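El planificador, el té y una semana peleándome con una inclinación

09/03/2024

Tercera entrada de la serie sobre la pila de software (las dos primeras eran de calibración y de por qué dejé de fiarme de mis propios logs, por si alguien llega de nuevas). Prometí que esta iría de control, y de control va, aunque al final me he pasado más tiempo tocando el planificador que el controlador. Suele pasarme.

El problema es servir té. Suena a tontería, ya lo sé, pero es un ejercicio buenísimo, porque lo que importa no es dónde está la mano sino dónde está la punta del pitorro. Durante meses yo planificaba en el sistema de coordenadas de la pinza: ve aquí, gira la muñeca tantos grados, vuelve. Y claro, al girar la muñeca el pitorro describe un arco y se te va de la taza. Lo compensaba a mano, con una tabla de correcciones que daba vergüenza enseñar. Cada vez que el agarre cambiaba un poco, la tabla dejaba de valer y vuelta a empezar.

La solución la tenía delante y me la tuvo que decir Nasrin Hassanpour en un comentario al final de la entrada de enero: "define la punta del pitorro como tu herramienta y gira alrededor de ella". Ya está. Una línea. Leí el comentario tres veces, cerré el portátil y me fui a dar un paseo (con bastante mal humor, todo sea dicho).

Así que ahora, en cuanto la pinza se cierra, calculo una transformación fija entre la pinza y la tetera y le digo a Florkik, que es como llamo a mi planificador, que el efector final es el pitorro. El vertido pasa a ser una rotación pura en torno a un punto que se queda quieto sobre la taza. Los giros de la muñeca, del codo y de lo que haga falta ya los resuelve la cinemática inversa, que para eso está. La tabla de correcciones la borré con un gusto tremendo!

Quedaba la cuestión de la orientación durante el traslado. Si la tetera va llena no quieres que se incline por el camino, y un planificador por muestreo normal y corriente te inclina lo que le dé la gana mientras no choque con nada. Probé primero a rechazar las muestras que se salieran de la vertical, que es lo que hace todo el mundo la primera vez, y el tiempo de planificación se disparó. Después pasé a proyectar cada muestra sobre la restricción antes de añadirla al árbol y la cosa cambió por completo. Tengo la tolerancia en 5 grados para el traslado y la suelto del todo cuando el pitorro entra en la zona de la taza. El paso de un modo a otro lo gestiona una máquina de estados chiquitita, sin más pretensiones, con un nombre por estado y un fichero de configuración que puedo leer sin café.

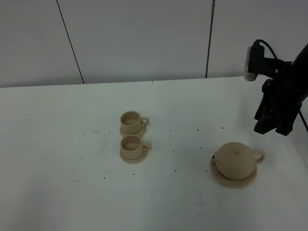 Tazas con sus platillos a un lado, la tetera con el suyo al otro: con eso trabaja el planificador.
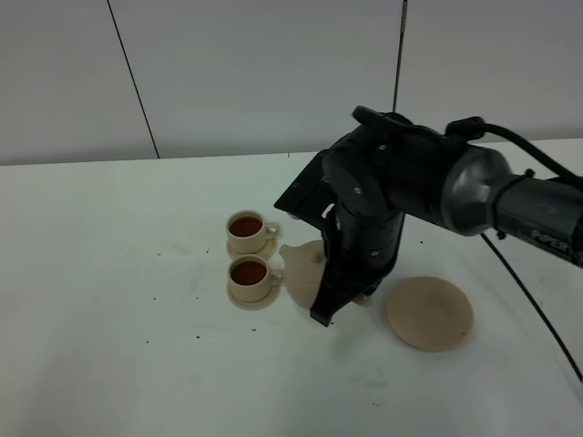 ¿Hace falta medir el líquido para saber cuándo parar de verter?
Depende de cuánto te importe la precisión. Con una tetera que siempre sale con la misma cantidad, basta un perfil de inclinación en función del tiempo; si el nivel inicial cambia, necesitas cerrar el lazo con la cámara o con una estimación del peso.

Yo de momento estoy en el primer grupo, el de los vagos. El perfil es una curva suave en tres tramos: inclinar deprisa hasta el ángulo en el que empieza a caer, seguir despacio y volver atrás con decisión. Lo de volver con decisión es importante de verdad. Si enderezas la tetera poco a poco, el chorro pierde fuerza, se pega al pitorro y acaba goteando por donde no debe. Con el controlador en modo posición y una limitación de aceleración demasiado conservadora (culpa mía, la había puesto yo y se me había olvidado) me tiré dos tardes persiguiendo un goteo que yo achacaba a la forma de la pieza.

La otra mitad de la historia es la percepción, que la lleva Reller. Es un nodo que mantiene una estimación de la pose de cada objeto y la va filtrando. Con tazas claras sobre una mesa blanca el contraste es el que es, y la segmentación por color se rinde enseguida, así que uso los contornos y una plantilla por objeto. El asa ayuda muchísimo porque rompe la simetría: sin asa, una taza vista desde arriba es un círculo y la rotación te la inventas. Para verter da lo mismo, pero para agarrarla no.

Lo que más me ha cambiado la vida, eso sí, es una bobada de herramientas. He escrito un reproductor que coge una grabación, la pasa entera por percepción y planificación sin mover ni un motor y me dice en qué punto el plan nuevo se separa del viejo. Se llama Dotside y es feo como él solo: una ventana, una línea de tiempo y unos puntos que se ponen rojos. Antes, cada vez que tocaba un parámetro tenía que ir a la mesa a probarlo. Ahora lo lanzo contra 50 grabaciones mientras como y solo voy a la mesa si el resultado merece la pena. La primera vez que lo pasé completo encontré un signo cambiado en la transformación del pitorro que solo se notaba con la tetera agarrada desde cierto ángulo. Llevaba ahí desde el principio!

Cosas que me quedan por hacer, más que nada para que alguien me las reclame: que la transformación del agarre se vuelva a estimar a mitad del traslado, por si la pieza ha resbalado en la pinza; que el planificador elija en qué orden servir las tazas en lugar de leerlo de la configuración; y quitar de una vez el temporizador de 2 segundos que puse entre estados "provisionalmente". Cualquiera que haya programado robots sabe lo que duran esos temporizadores.

Si usáis un planificador con restricciones de orientación y habéis conseguido que no se atasque cerca de los límites articulares, contádmelo en los comentarios, por favor. Yo de momento reinicio desde otra configuración de partida y cruzo los dedos. La próxima entrada irá sobre Reller y las plantillas, con código si consigo limpiarlo lo suficiente como para publicarlo.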